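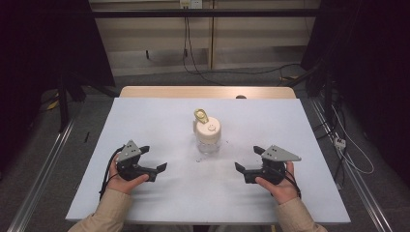 Ellel Palaniappan
Workplace Services Coordinator, Grodevton - Tanville Office

Speaker notes: Drinking Bottles at Shared Tables
Staff briefing, May 6, 2020

Opening

Good morning, and thank you for joining. The briefing will run 12 minutes, with time for questions at the end. The slides will be posted to the staff pages this afternoon, so there is no need to take notes.

The subject is a small one. Grodevton has 40 shared work tables in the Tanville office, and the condition in which they are left is the most frequent matter raised with Workplace Services. In February we received 181 comments through the staff form. A large share of them concerned drinks: spills, rings on the surface, and bottles left behind overnight.

(Pause. Leave the first slide up.)

Slide 1 - The table and the bottle

The bottle on the slide is the general type we would like to see at shared tables. It is short, it has a lid, and the body is clear. A short bottle is harder to knock over than a tall one. A clear body lets the next person see at a glance whether anything has been left inside.

Please note the loop on the lid. A loop or handle makes a bottle easier to carry between rooms when the other hand is holding papers or a laptop.

The white top is also worth a moment. White surfaces show everything, including specks as small as the two near the bottle. We are sometimes asked whether a darker surface would be more practical. Our view is that a surface which shows dirt gets wiped, and we intend to keep the white tops where we have them.

Slide 2 - What the guidance says

The revised guidance has six points. Read them out in full, as some colleagues are joining by telephone.

1. Drinks at shared tables must be in a container with a closing lid.
2. Open cups and mugs stay in the kitchen or the seating area.
3. Keep the bottle toward the middle of the table, away from the edges and clear of cables.
4. Close the lid between drinks.
5. Wipe the surface before leaving. Cloths are kept in the drawer nearest the door.
6. Take the bottle with you at the end of the session.

Point 3 has drawn the most questions. Many people place a drink at the edge of the table out of habit, within easy reach of the hand and also of the elbow. Further in is better, even if it means stretching a little.

Slide 3 - Cleaning and care of bottles

Bottles are personal items and their care is the responsibility of the owner. We ask that they be washed daily. Lids need more attention than bodies, particularly at the seal and at any moving part, where residue collects. Take the lid apart if the maker's instructions allow it, wash the pieces in warm soapy water, and let them dry fully before putting them back together.

Bottles should not be left to dry on the shared tables. A rack is provided beside the kitchen sink and is cleared every evening.

(If asked about the dishwasher: it is available for office crockery only.)

Slide 4 - Items left behind

Any bottle found on a table at the end of the day will be moved to the shelf outside the Ellel Room. Items are held there for two weeks. After that they are discarded, as we have no means of cleaning and storing them for longer. Please put a name or initials on the base of your bottle. Several that reached the shelf last winter were never claimed, and most of those had no marking of any kind.

Slide 5 - Spills

Should a spill occur, lift any equipment clear first and then dry the surface, working from the outside in. Report liquid that has reached a socket or a cable to Workplace Services at once and do not use the table until it has been checked. There is no penalty for reporting a spill - we would much prefer to know.

Closing

The guidance takes effect from the start of next month. Printed copies will be placed in each room. Comments may be sent through the staff form, and we will review the wording after the first quarter.

(Take questions. If time is short, refer questions on kitchen supplies to the separate notice.)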